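Fitting and setting up the Niron wrist camera and two-finger gripper kit

By Bronisława Olszewski
Apr 9, 2022

This guide covers fitting the Niron wrist kit to a small bench arm, from opening the box to the first test pick. The kit is a two-finger electric gripper with a small camera on a bracket behind it. I fitted mine to a Flernance arm, and most of what follows will be the same on any arm with the usual round end plate. Allow an afternoon. If you have done this sort of job before you may finish in half that.

What you need

The kit comes with the gripper, the camera, the bracket, two leads, a bag of screws and a printed sheet. You will also need a set of hex keys, a small crosshead screwdriver, some hook-and-loop straps for the cables, a soft cloth, and a laptop with a spare USB port. The hex key in the box is soft and I stopped using it after the second screw.

The kit is sold with black fingers or with grey ones. The grey ones are a little longer and meant for deep trays. Everything here was done with the black pair.

Step 1: Move the arm and switch it off

Drive the arm to a position where the wrist is at chest height and you can get at it from both sides. Then switch off at the controller and pull the plug. Don't rely on the stop button for this. Check that the brakes hold before you put any weight on the wrist.

Step 2: Fit the bracket

The bracket goes between the arm's end plate and the gripper, so it has to go on first. It has a small notch on one edge. Line the notch up with the pin on the end plate. On my arm the pin was slightly proud and the bracket rocked until I turned it round and tried again, at which point it sat flat. The printed sheet shows the bracket the wrong way up in the second drawing, so go by the notch.

Put all four screws in loosely, then tighten them in a cross pattern.

Step 3: Fit the gripper and camera

Offer the gripper up to the bracket with the fingers pointing away from the arm. The lead socket should face the same way as the camera arm. Tighten the two long screws.

The camera slides into the end of the bracket and is held by a single thumbscrew. Do it up finger tight for now, as you will be moving it again in Step 6.

Step 4: Run the cables

Run both leads back along the arm and strap them at each joint, leaving a loop at the wrist big enough for a full turn each way. This is the part people rush. With the power still off, move the wrist by hand if your arm allows it, and watch the loop. If it goes tight anywhere, undo the nearest strap and give it more.

The camera lead goes to the laptop. The gripper lead goes to the controller's tool socket. The plugs are different shapes and cannot be swapped.

Step 5: Power up and find the gripper

Switch on, open the Niron setup page on the laptop and press Find. The gripper should come up in the list within a few seconds. If it doesn't, check that tool power is turned on in the arm's own settings. On the Flernance it is off by default and the switch is two menus down, under Wrist.

Once the gripper is listed, press Home. It opens fully, closes fully, and stores the two positions. Keep your hands clear. When it has finished, the page gives you an open reading and a closed reading. Mine were 3926 and 600. Yours will differ, but write them down, as you will want them if the gripper ever loses its settings.

Step 6: Aim the camera

Close the fingers and turn the wrist so the camera faces a blank wall. A plain background makes the outline of the fingers easy to judge. You want the tips near the middle of the view from side to side, and low enough to leave plenty of room above them for whatever you are going to pick up.

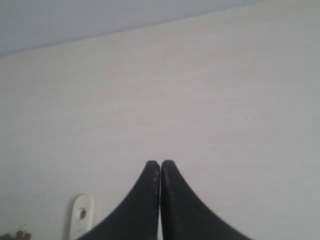 Loosen the thumbscrew and tilt the camera a little at a time. It drops slightly when you let go, so aim a touch high and let it settle. When you are happy, tighten the thumbscrew and press Save View. Don't worry if the wall or ceiling line looks crooked on the screen. The camera turns with the wrist, and the only thing that has to line up is the fingers.

If the picture flickers, change the mains setting from 60 to 50 under Camera. The kit arrives set to 60.

Step 7: Set the grip

There is a slider for force and a box for speed. Start low on both. I used a foam block first, then an empty plastic bottle, and raised the force until the bottle could be lifted without slipping. The closed-on-bottle reading was 2931, which I saved as a named position so the arm can tell a full grip from a missed one.

Step 8: First test pick

Put one object on the bench, well away from the edge. Bring the wrist down slowly with the fingers open, close, lift a few centimetres, and wait. Then put it down again. Do this several times before you let the arm run on its own, and keep a hand near the stop button.

Is the kit worth buying?

I tried the Arancibia gripper in January on the same arm. It is stronger and the manual is far better, but the camera is sold separately and the bracket for it is bulky. The Niron kit is lighter and comes as one set. Its weak points are the poor hex key, the printed sheet and the thumbscrew, which I would replace with a proper locking screw.

I bought mine through Borkham, who keep spare fingers and leads. Order a second camera lead at the same time, as it is not a standard length.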